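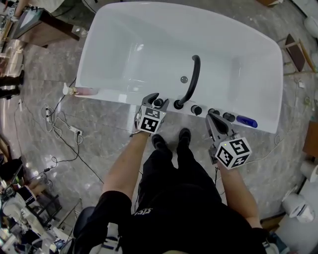

Give me knobs. I've driven the new Umali hatchback for most of a month now and I want to turn the heat down without reading anything. Can't be done. You tap the little fan icon, wait for the panel to slide up, find the driver's side slider, and drag it with a finger that bounces every time the road does. Meanwhile look at the bathtub up top: four round black knobs along the front rim, spaced left to right, big enough to grab. Bathtub gets four knobs and sits still its whole life. A car doing 70 gets a sheet of glass. Someone explain that to me.

I'm not against screens. Maps are better on a screen. Backup cameras, obviously, I wouldn't buy a car without one and I'd be nervous borrowing one. But the temperature, the fan, the defrost, the volume, the mirrors – those are things you do while moving, often in a hurry, sometimes in gloves. They had a spot. You learned the spot in the first week and after that your hand went there by itself and your eyes stayed on the truck in front.

My old Grorkwood wagon had a heater dial with the numbers worn off. Didn't matter. Eleven years I drove that thing, three of them with no idea what the dial said. Left was cold, right was hot, straight up was fine. My mother could work it. My mother can't work the Umali and has stopped asking to.

The sales guy at the Rustmont dealership told me I'd get used to it. Maybe. I did get used to some of it. I know the defrost is under the third icon now, except when the phone is connected, then it's the fourth. And the last update moved the seat heaters to their own page. Moved them! I parked the car at night and in the morning the seat heater was somewhere else. If a mechanic had come by and shifted my gear lever over six inches while I slept I'd have called the police.

What the money says

People always say it's about looks. Clean dash, nice photos. I think it's mostly the money. A switch is a part. It needs a mold, a wire, a little bulb, a hole in the dash in the right place, a person to put it in. Then the left-hand-drive version and the right-hand-drive version. A screen is going in anyway for the camera and the maps, so every button you can shove onto it is a button you didn't buy. Fine, I get it. Companies like not buying things.

But then don't tell me it's luxury. The Umali I drove stickered at $3,000 over last year's trim and the brochure called the missing buttons an "uncluttered cabin." So they took parts out and the price went up. My dentist should try that.

And the repair side. If a fan switch died in the wagon, I lost the fan until I got a new switch. Cost me $400 once, labor included, and I complained about it for weeks. Now the screen is the fan switch. And the defrost and the radio and the glovebox, yes, the glovebox opens from the screen, I don't know who that was for. One part goes black and you lose the lot. I asked the service desk what a replacement screen runs and got a long pause and then an offer to look it up and call me back. Still waiting on that call.

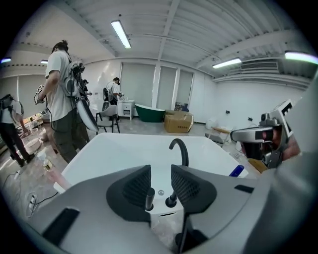

Voice control is not the answer

This is the part where somebody says just talk to it. I've tried. The Umali comes with a thing called Clarer, a helper that lives in the steering wheel, and Clarer is polite and pretty good at phone numbers. Ask it to warm up your feet and it'll ask which zone. Say feet. It offers you directions to a shoe store. I'm only half kidding, it did it once with the windows down.

Even when it works it's slow. Turning a knob takes under a second and you don't have to stop the conversation. Telling Clarer to drop it two degrees means hushing the kids, pushing the button, waiting for the chime, saying the sentence, and then hearing the sentence said back to me. By then we're all too hot and nobody remembers what we were talking about. Also my father-in-law has an accent and Clarer has given up on him completly.

Steering wheel buttons are a bit better. At least they're under your thumbs. But now they're going flat too, touch pads with a buzz in place of a click, and I've turned the heated wheel on in August just by making a left turn out of the grocery store. Twice. Same left turn.

What I'd settle for

I don't need a cockpit. I've seen those sedans from way back with a button for everything and a button to dim the buttons. Nope. Give me 8 real controls and you can do what you want with the rest. Volume. Temperature, one per side. Fan. Front defrost, rear defrost. Hazards. And one to shut the screen off at night, please, it lights up my whole face on the county road and I can't see the deer.

Make them different shapes. That's the bit the few companies bringing buttons back keep missing – they put in a row of identical flat keys, all the same size, glossy, and you still have to look down to see which is which. A row of twins is barely better then glass. Round one for heat, a bar for the fan, something with a ridge for defrost. Cheap stuff. Put the one you need most closest to the wheel and leave it there till the car is scrap.
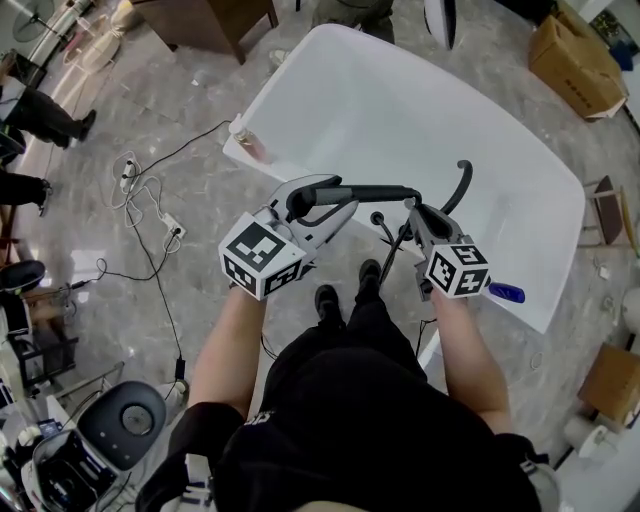

Gilberto Palomino read a draft of this and told me I was being unfair. His point was that the automatic setting does the job if you leave it alone: pick a temperature once, never touch it again, and the screen doesn't matter. He hasn't opened the climate page in his own car since last winter, he said, and anyone fiddling with the fan every five minutes is the problem, not the dash.

OK. Some truth in that. Auto is good on a long highway drive with one person in the car. My life is four people and a dog, short trips, doors opening, somebody just out of swim practice, somebody in a parka. The windshield fogs at the school pickup and auto takes its sweet time noticing. I want defrost and I want it before the crossing guard steps out. That's one jab with a finger on the old wagon. On the Umali it's a look down, a tap, another look, a tap, and she's already in the road with the sign up.

Gilberto also thinks I should trade it in if I hate it that much. I've looked. The Grorkwood people dropped the dials this year.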